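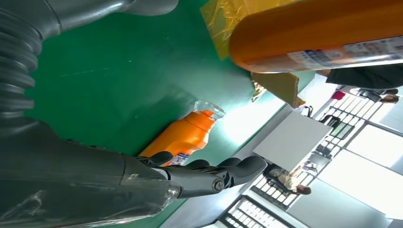
Multi-fingered robotic hand over a green tabletop, with clear plastic wrap on part of the forearm.

Clay bar treatment is a step in car detailing in which a soft, putty-like bar is rubbed over lubricated paint to lift out bonded grime such as rail dust, tree sap mist and brake fallout. It comes after washing and before polishing or waxing, and it leaves paint remarkably smooth — a freshly clayed hood feels like glass!

Method
The panel is sprayed with lubricant and the bar is glided over it in straight, light strokes. When the surface stops feeling gritty, the panel is wiped and the bar is folded to show a clean face. A dropped bar is thrown away. Bars are sold in fine, medium and heavy grades, and the heavy grade nearly always calls for polishing afterward.
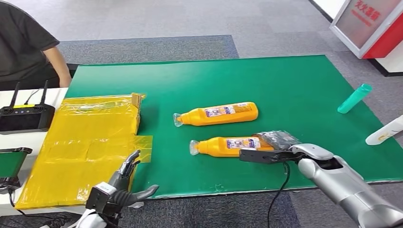

Green mat on a work table, with a black two-antenna handheld controller at left.

Club use
The Tunow Detailing Meet, held each October, has a much-loved clay class started by Benedikt Rainer. Its handbook, the Jarness Guide, recommends working in areas no wider than 8 inches and gives a full chapter to lubricants. The Zondatgate club runs a similar class for beginners, using donated hoods and fenders for practice.

See also
Car wax
Paint correction
Iron remover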